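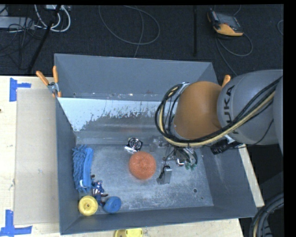

Jakorness Workshop Storage, Page 60

Open-Top Metal Bins, Clurnilau Series
Supplied by Ukberg

The Clurnilau bin is an open-top container for mixed small parts, returns and loose stock. It stands on a bench or table and is loaded and emptied from above. The tall back wall stops items from going over the far side when they are tipped in. The right wall slants outward, which gives a wider opening at the top than at the floor and leaves room to reach items lying against that side.

The bin in the photograph is gray and stands on a pale wooden table. Its floor has the scuffed, mottled look of bare metal. A reddish-orange ball with a rough, sponge-like texture rests near the center, close to a black circular part with concentric silver rings. Mixed contents of this kind, soft and hard, can be kept in one bin without dividers.

Floor and openings

The floor has two holes toward the lower right, one larger and one smaller. Each can be left open or closed with a press-in plug. Plugs are sold separately. Parts narrower than the smaller hole should be kept in a tray inside the bin or the holes should be plugged before filling.

The sloped surface below the back wall carries items down to the floor. Lightweight packaging and film may stay on the slope and can be pushed down by hand. Do not fill above the top of the slope if the contents are to be picked one at a time.

Finish

Walls are painted. The floor is left bare on request; otherwise it is painted with the walls. On bins with a bare floor, expect scratches and dull patches early in use. These have no effect on load capacity. Paint on the sloped surface wears first, and the edge of the worn area is usually uneven. Touch-up paint is available in the standard gray only. Clean the bare metal before applying it, and allow it to dry overnight with the bin empty.

Bare floors should be wiped with a lightly oiled cloth if the bin is stored in a damp room. Do not oil the floor if the contents include foam, paper or uncoated card.

Specifications

Series: Clurnilau
Order number: 393
Type: open top, single compartment
Color: gray
Back wall: tall, smooth
Right wall: slanted outward
Floor: bare metal or painted
Lid: none
Maximum load: 60 kg, evenly distributed
Pack quantity: 2
Placement: bench, table or floor stand

Placement

Set the bin on a level surface that supports the full area of the base. A wooden table is suitable if the top is solid and the frame is rated for the combined weight of bin and contents. Place felt or rubber strips under the base on finished wood. Strips are included, one set per bin.

Leave clearance on the side from which the bin is emptied. Brackets may be fixed to the rim with the Pacheco clamp, which needs no drilling. Tighten the clamp by hand and then a quarter turn with a wrench. Overtightening marks the paint and can bend the rim inward.

Bins must not be stacked. The walls are not designed to carry another bin, and the slanted side gives no support at the base of the one above.

Cleaning

Empty the bin completely. Remove the plugs, if fitted. Brush loose material toward the holes and collect it underneath, or vacuum from above. Wipe painted walls with a damp cloth and mild detergent. Dry the corners where the slope meets the floor. Abrasive pads may be used on a bare floor but should be kept off the walls.

Durability

The painted finish was tested by Ukberg over 3,000 loading cycles with mixed metal and plastic parts. Wear was confined to the slope and the floor. The rim and outer walls were unchanged. The test was carried out with the holes plugged and no liner in place.

Accessories

Press-in plugs, large and small
Pacheco rim clamp
Foam floor liner, cut to shape
Touch-up paint, gray
Label holder for front wall, self-adhesive
Replacement base strips

The foam liner covers both holes. It reduces noise when hard parts are dropped in and should be replaced when it no longer lies flat. It is not suitable for oily contents.

Ordering

Bins are sold in packs of 2. State floor type with the order. If none is given, painted floors are supplied. Orders received before noon on Wednesday leave the warehouse the same week. Single bins can be supplied as replacements for damaged stock only.

Technical questions: Sevim Demirtaş, product support
Orders and replacements: Josué Trindade, sales desk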